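# Sim Arm Club FAQ

Last fixed up Friday, May 31, 2019. Ask Jurgita Vītola if something's missing, she has the edit password (so do I, but I lose it).

**Do I need my own robot?**

No. Everything's in the simulator this term. You drive a virtual arm around a virtual kitchen and the view you get is from the wrist, just behind the fingers. Laptop and a mouse with a wheel. Trackpads are misery.

**I loaded the kitchen and I can't find the kitchen.**

Normal on day one. The wrist tips up really easily and then all you've got is walls and ceiling. Find a landmark, the window's a good one, then pitch down slowly. Small moves. Don't hit reset every time, you lose your log. 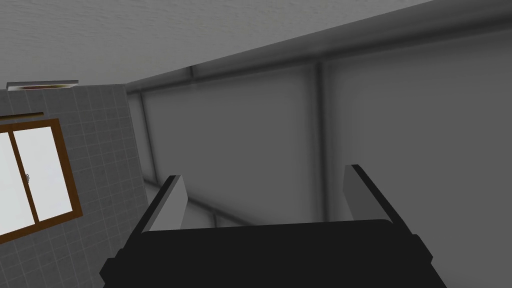 Jurgita Vītola: please also tell them to set the speed slider to low BEFORE they touch pitch. Half the questions I get at the start of a session are really that one.

Yep, ok. Speed slider to low first. It's under Controls, not Settings.

**What's the actual task?**

Open a cabinet door by the handle. Teams of two or three. Approach, grip, pull, let go, back off. You record your own runs and hand in the log plus a half page on what went wrong. The half page is worth more marks than the run, so don't skip it.

**Which software?**

Telleo for driving, Fakport for turning the log into something you can plot. Both are on the lab machines. For home, get the installer off the shared drive, not from wherever your mate got it in March. That one's the old build and the logs won't open.

**Does it count if I touch a wall?**

Touching is a penalty, not a fail. Watch the outside of the fingers as much as the gap between them. People line up the gap perfectly and then clip something with the side of the hand. Plain walls are the worst for judging distance, theres nothing on them to look at.
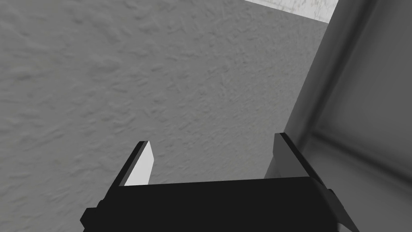
If you think you're close, stop and check the distance readout in the bottom panel of Telleo. Then back out the way you came in. Don't rotate while you're tight up against something, that's how the big penalties happen.

**My gripper won't close on the handle.**

Check in this order:

- fingers actually open before you go in
- wrist rolled to match the handle, most of them aren't straight
- you're not too low. Coming in from underneath is fine but you need to get up level before you close
- collision mode is on. Off = you go right through it

**Why do the shadows look all blocky?**

Shadow quality is turned down so the older lab machines can cope. Doesn't change the physics. Turn it up at home if you like, leave it alone on ours.
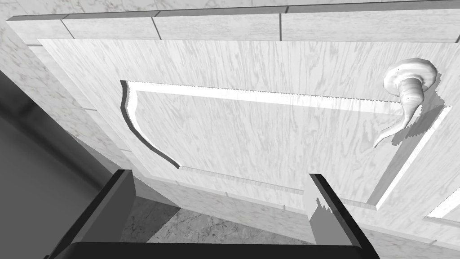 *Cabinet door from low down, fingers open.*

**How big is a log?**

A practice run came out at 1,738 lines. Longer is fine. If yours is 61 lines you probly stopped recording by accident, check the red dot.

**What's the Gulyás round?**

End of term comp, against the Nekau club. Same task, new kitchen you haven't seen. Optional. Tell us by the second last session if your team's in.

**Can I join partway thru the term?**

Yes. Come early, do the practice room first, and we'll stick you with a team that's short.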